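Kestine to end support for older handsets in September

Kestine, the firm behind the Plesura device management service, has said it will stop supporting older phones and tablets from September. Devices that have not been updated by then will stay enrolled but will no longer accept new policies, and administrators won't be able to wipe them from the console.

The change was set out in a note to customers in March 2021. It applies to the hosted version and to the one customers run on their own servers. Kestine says the old agent relies on a way of signing in that it wants to retire, and that keeping both running has slowed down work on the rest of the product.

Braramby, a delivery company, is one of the larger customers affected. It has 2,191 handsets enrolled and 177 of them can't run the new agent. Graham Nuttall, who looks after them, said most were due for replacement this year anyway – the trouble is a batch of tablets fixed inside vans, which take longer to swap.

"We can do five vans a day if nothing else goes wrong," he said. "I'd have liked until Christmas."

Customers who need more time can ask for an extension of two months. It has to be requested from the account page, and it covers security fixes only. Remote lock will go on working during that time. Location reports will not.

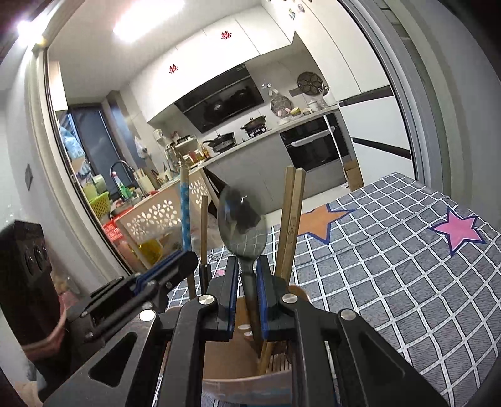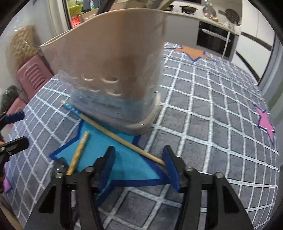 Duyên Đinh wrote on the customer forum that the extension was welcome but that losing location reports made it much less use to her. Her team relies on them to find tablets left at customers' sites, and she asked whether the reports could be kept on at a lower rate, even once a day. Priit Ots replied for Kestine that the request had been passed on and that he couldn't promise anything.

A tool that lists the devices in each account that need replacing is already in the console, under Reports. Zariņš, which resells the service, said it would contact its own customers separately. Prices for existing contracts stay the same, and new enrolments from devices that can't run the new agent will be refused once the change takes effect.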